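The Night Shift at the Ice House

By nine the last truck has gone and Lesteck gets quiet. Not silent. An ice house is never silent. There's the hum of the compressors, the drip, and every so often a crash from the bin room as another load of ice lets go and drops. First time you hear it you jump. Fifth time you don't look up.

I spent most of a week in July on the night shift at the Sitompul ice works, down at the harbor end of town, past the net sheds and the place that sells bait and phone cards. Hot week. The kind where the road is still warm at midnight. Good week for ice, everyone kept telling me, and then they'd wipe their faces and go back to work.

The thing about ice is that people forget it's made. You buy a bag at the gas station, you pour it over the beer, done. But a fishing town runs on the stuff. No ice, no catch worth selling. The boats at Lesteck load before they leave, crushed ice down a chute and straight into the hold, and what they come back with depends on how well that ice lasts. A skipper will forgive you plenty of things but not wet ice. Wet ice is half gone before you clear the breakwater.

Sitompul makes block and crushed. The blocks are the old way. Long steel cans full of water, sunk in cold brine, left alone until they freeze through. It takes 21 hours for a full can. You can't rush it. Plenty of people have tried, colder brine, smaller cans, and you get ice that is cloudy and cracks when you look at it. So the whole place is run on that number. Whatever goes in tonight is tomorrow night's ice, and if you forgot to fill a row you will be hearing about it from somebody on the dock who has a boat to load and no patience.

There are 92 cans in the main tank. Lifting them is a hoist job, then a dip in warm water so the block slides free, then the tip. I was allowed to work the tip gate twice. It's a lever. I was very proud.

Then there's the paperwork, because of course there is. A clipboard by the office door, temperatures on the hour, brine, bin room, outside air. The handwriting changes at ten when the shifts swap and you can tell who is in a hurry. Somebody had written "HOT" next to the two in the morning line and underlined it.

Power is the big worry. Bigger than water. An ice works is mostly a way of turning electricity into something you can shovel, and the bill is the first thing anyone brings up if you ask how business is. Bad, they say. Then they tell you the bill. Older hands remember the summer the line to the harbor went down and the whole town went looking for ice, the butcher, the hotel, the hospital kitchen, people with coolers standing in the yard at six in the morning. They sold what was in the bin room and shut the gate.
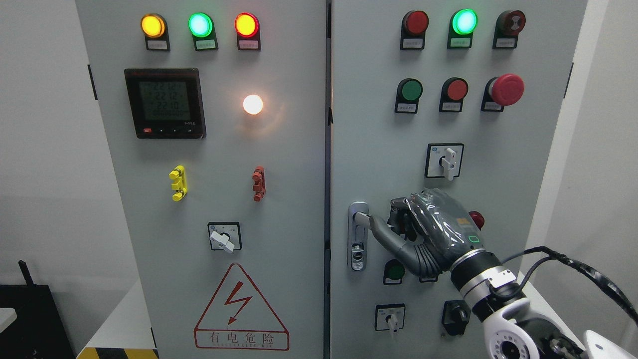
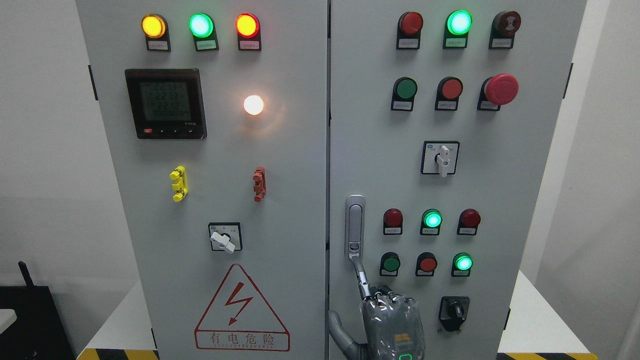

Amber, green and red lamps in a row on the left-hand cabinet door, with the power meter below them.

So what do you do all night? You wait, mainly. There's a bench outside the loading door where the air comes out cold around your ankles, best seat in Lesteck in July, and there is a rule that you can't hog it. Twenty minutes and then shift over. Coffee comes in a big thermos from the Cellel, the all night cafe across the road, which also does a fried egg sandwich that I would eat every day if I lived here. The Cellel gets its ice free. The works gets its coffee free. Nobody has ever written this down and I got the feeling that it would be rude to ask.

Around four the boats start to call. Phones first, then a horn if you're slow. That's when the crusher goes on, and talking is over. A block goes in the top, there's a noise like a gravel truck falling down stairs, and what comes out of the bottom is close to snow. A decent sized boat takes 3,000 pounds. Small ones pull up with fish boxes and take what they can lift. I held the chute for one of these and got a sleeve full of ice and a lot of advice.

A bag for the walk-in trade costs 25 cents more than it did last year and you hear about that too. Mostly from tourists. The locals grumble and pay, or bring their own bucket, which is cheaper and always has been.

There used to be three ice works on this bit of coast. The one at Wotow closed and is a furniture store now, a nice one, with the old hoist rail still up on the ceiling and lamps hanging from it. The other is just a slab with weeds. Wotow boats come to Lesteck for their ice these days, an extra hour each way, and they're usualy first in line becuase they had to get up earliest.

Sun's up a bit before six. The day crew wanders in, someone hoses the floor, the thermos goes back across the road. I went and sat on the cold bench one more time. Got maybe ten minutes. Then a guy with a bucket wanted to know if I was in the line or what.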